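Visit Report: Waltard Community Reuse Centre
September 12, 2024

The regional waste services working group visited the Waltard Community Reuse Centre as part of its review of alternatives to kerbside hard rubbish collection. Three council officers attended, accompanied by Nayara Guimarães of the Radulović Foundation, which contributes to the centre's lease. The group was received by the centre manager, Booker Van Dusen, and spent the morning on site.

The centre occupies a former cannery behind the Flistora rail siding. It accepts furniture, whitegoods, bicycles, textiles and household electronics from residents of the shire, and sells what can be made fit for use through a shop at the front of the building. In the last financial year it received 3,160 separate drop-offs. Residents are not charged for items in saleable condition. A gate fee applies to mattresses and to anything containing refrigerant gas.

The tour began at the receiving dock. Items are weighed and tagged on arrival, and each tag carries a colour for the section of the building to which the item will go. Anayeli Zamudio, who supervises the dock, explained that the colour system replaced a written docket two years ago. Time spent on each vehicle has fallen, although the queue on the morning of the visit still reached the front gate, and neighbouring businesses have raised the matter with council. A second entrance from Cannery Lane has been costed and will be put to the shire in October.

Furniture takes up the largest part of the floor. Chairs and tables are reglued and sanded in an enclosed bay with its own dust extraction, installed after a workplace inspection. The group noted that upholstered pieces without a fire safety label are not sold, and that these make up a good share of what leaves the centre as waste.

Electronics are handled in a separate room along the northern wall. Equipment is tested and tagged for electrical safety before any further work is considered. Storage drives are removed and wiped, or destroyed at the owner's request, and a certificate is available for businesses. Working computers are offered first to local schools and then to the shop.

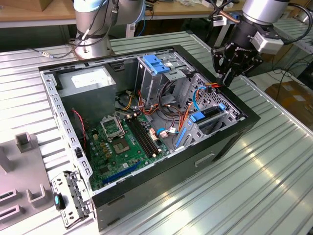
Equipment past economic repair is sorted for parts and metals and sent to a licensed recycler in consignments of 200 kilograms or more. Mr Van Dusen advised that the price paid for mixed circuit boards varies a good deal from one consignment to the next, and that the centre does not rely on it when preparing its budget.

The training program was of particular interest to the group. It is coordinated by Jomar Ambrosio and currently has 29 participants, most of them referred through employment services. Each completes a term in at least two sections of the centre and may sit units towards a certificate in resource recovery. Mr Ambrosio considered that the main obstacle to enrolment was transport – the bus from Iria runs only until mid-afternoon, and participants living there must leave before the end of the session.

The visit concluded in the shop, where Danilo Cabrera described the pricing policy. Prices are fixed by category and are not negotiated at the counter. Goods unsold after six weeks are reduced by half, and remaining stock is offered to charities by arrangement.

The following matters were recorded for the working group:

Officers will obtain the traffic assessment for the Cannery Lane entrance before the October meeting.

The transport officer will ask the bus operator whether a later service to Iria could be trialled during school terms.

The centre will supply a breakdown of material sent to landfill, with upholstered furniture shown separately.

The working group thanks the staff and trainees of the centre for their time. Questions regarding this report may be directed to the waste services office during business hours.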